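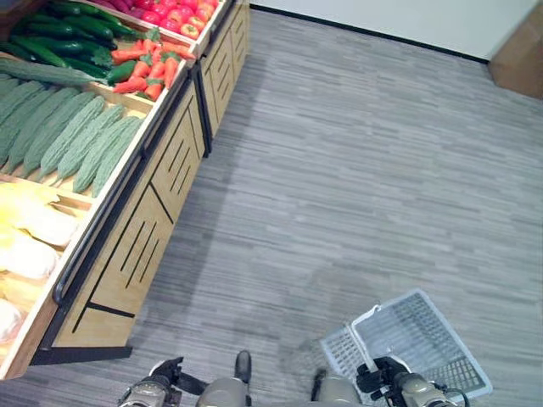 3.2 Carrying method and basket size

Earlier work on small food stores has mostly looked at price and shelf position. Less has been written about what shoppers carry while they choose, and how this limits the amount they buy. Kemppainen argued that the weight felt in the hand sets a stopping point well before the container is full. We tested this claim with receipts and short exit interviews from two stores in Brirdale, referred to by their trading names, Jukeck and Quintela.

Both stores sell fresh produce, dry goods and a small range of dairy. Neither store offers carts. Shoppers at Jukeck pick up a hand basket at the entrance. Shoppers at Quintela may take a basket, use their own bag or carry items loose. We collected 565 receipts during January, between opening and early afternoon, and matched each one to a carrying method recorded at the door. Receipts from shoppers who changed method during the visit were left out of the main analysis and are treated separately in Section 3.4.
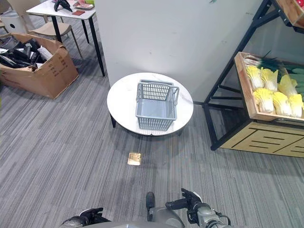
Figure 3. Plastic hand basket with perforated walls and a folding handle.

Basket users bought more items than bag users in both stores, but the gap was smaller at Quintela. Most of the difference came from produce and from heavy single items such as squash and cabbage. Dry goods showed almost no effect. Shoppers who carried items loose rarely bought more than one kind of vegetable, and many of them said in the interview that they had come in for a single meal.

Bulky vegetables raise a separate problem. A large head of cabbage takes up much of a basket while adding less weight than the same volume of potatoes. If weight alone sets the stopping point, buyers of leafy produce should go on shopping for longer. If volume matters too, they should stop early.

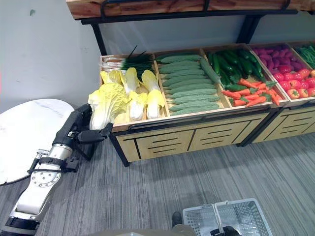
Figure 4. Open crates below the shelf of a display stand, with artificial napa cabbage at the left end.

The receipts support the second reading. Of the 111 basket users who bought at least one large leafy item, only 19 went on to buy a second bulky vegetable. The interviews point the same way. Shoppers spoke of running out of room more often than they spoke of weight, and several mentioned not wanting to crush softer items.

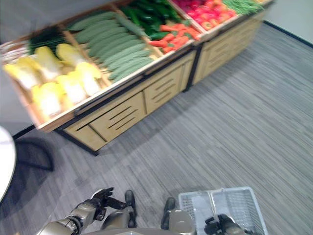 Long vegetables such as leeks and cucumbers were coded as bulky only when the shopper reported that they did not lie flat. This rule follows the Gerico coding sheet, with one change: bunched herbs were counted as small items regardless of stem length. Two coders worked through the 57 unclear cases and settled them by discussion. Removing these cases did not change the direction of any result reported in this section.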